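Wenton Shop Launches Counter Reset, a Two-Item Approach to the Kitchen Worktop

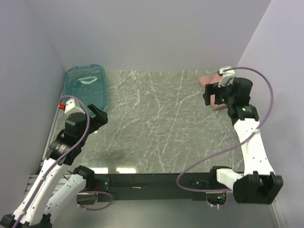 By Savita Chaturvedi, owner, Nonetti Home
WENTON, June 22, 2025

I've been selling kitchen things in Wenton long enough to know what people say when they come in. They want more room. They ask me for racks and hooks and stacking shelves, and I've sold them plenty of all three. Starting this week I'm trying to sell them a bit less, and I'm happy to announce that Counter Reset is open for bookings at our shop on Elwood Street.

The idea came out of my own kitchen in January. I took every last thing off the counter, wiped it down, and put back only 2 items - a tub for the small stuff and a cloth. Then I left it that way for a week. I cooked more that week than I had all winter! I could roll out dough without moving the toaster first (it lives in a cupboard now, and we're both fine).

So Counter Reset is built on that. You get a see-through plastic tub, which goes in a far corner, and a cloth, which goes in the other one. The middle stays clear. Blue for the tub and pink for the cloth is the pairing I keep coming back to against gray marble patterns, and I've had a few friendly arguments with customers who think everything on a gray counter ought to be white. Come in and argue with me too, I enjoy it.

Why see-through? I've owned the other kind. Things go into a solid tub and you find them at Christmas. With a clear one you notice when it's filling up, and you deal with it.

A word about shiny counters, as I get asked constantly. A glossy top throws back every light in the room, and a busy pattern with veins running through it can hide crumbs very well. My habit is to crouch down and look across the surface from the side before I call it clean. Wipe with a damp cloth first, then go over it with a dry one. Go easy on the spray. If your top is real stone, check with whoever put it in before you use anything stronger than dish soap.

The set comes with a visit if you'd like one. My business partner, Tyagi, or I will come to your home for 3 hours, empty the counter with you, and help find a place for whatever doesn't go back. We won't throw anything out unless you tell us to. We tried the visits with 96 households before opening them up to everybody, and I drank a great deal of very good tea along the way.

Visits can be booked at the shop counter or by phone, and we're open every day except Monday. The sets are on the shelf now and can be bought without a visit. If you already own a tub and a cloth you like, please use those and just book the visit.

Nonetti Home is at 328 Elwood Street, Wenton. Press questions can come straight to me, Savita Chaturvedi, at the shop. Mornings are best - afternoons I'm usually out at somebody's kitchen.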